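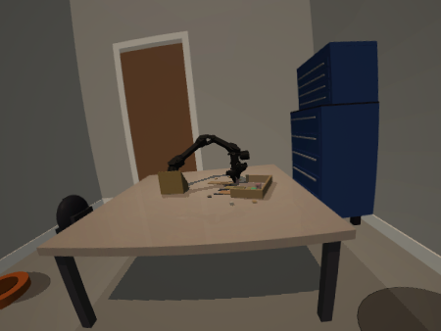 The arm over the parts tray in the simulated workshop, blue tool cabinets off to the right.

14 shares · 3 comments

So, month two on the Karnetico kit, and I've got more to tell you than last time! As you know, the grant pays for us to try the simulator package before Hernine spends anything on hardware. Setup took me 11 days (I'd promised you nine, sorry) and most of that went on the license server.

Since then I've logged 152 pick attempts, all on small loose pieces. The package handles the tray well. Pieces lying out on the open tabletop give it more trouble, and the thin sticks are the worst – I still can't get a grip setting I like for those. Dierckx support answered 16 emails from me in September and stayed polite the whole way through, which I'm counting in their favor.

Money is fine. I'd like to move what's left of the travel line into a second seat so Floor Michiels can run tests while I write up. Can you let me know if that's OK? Next up is the Nidar add-on for grip force.

Comments

pelle_w: Which grip settings did you try on the sticks?

Floor Michiels: Yes please to the second seat!

grantsdesk: Got this, will check on the travel line.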